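Unit 4 Handout: The Parts Board
Assembly Basics, Tralolen Workshop Course

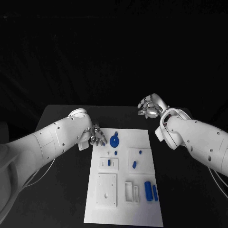
Reading time: 1 min

Each bench has a rectangular white board laid flat on a dark matte top. The parts on it are blue and white, and they sit on the board's white surface.

Set the board with its long side running away from you and the near edge close to you. Keep small parts on the board — anything put down on the bench top gets lost.

Before you start
Read pages 40 to 46 of the Gradis reader.
Check your parts against list 241.
Report missing parts before you begin.

Working order
Start at the far end and work toward yourself. Place each part by hand before you press it in. If it does not seat, lift it out and turn it — do not force it.

Spare parts are kept in the Osei cabinet, drawer 800. Worksheets are due by 4 p.m.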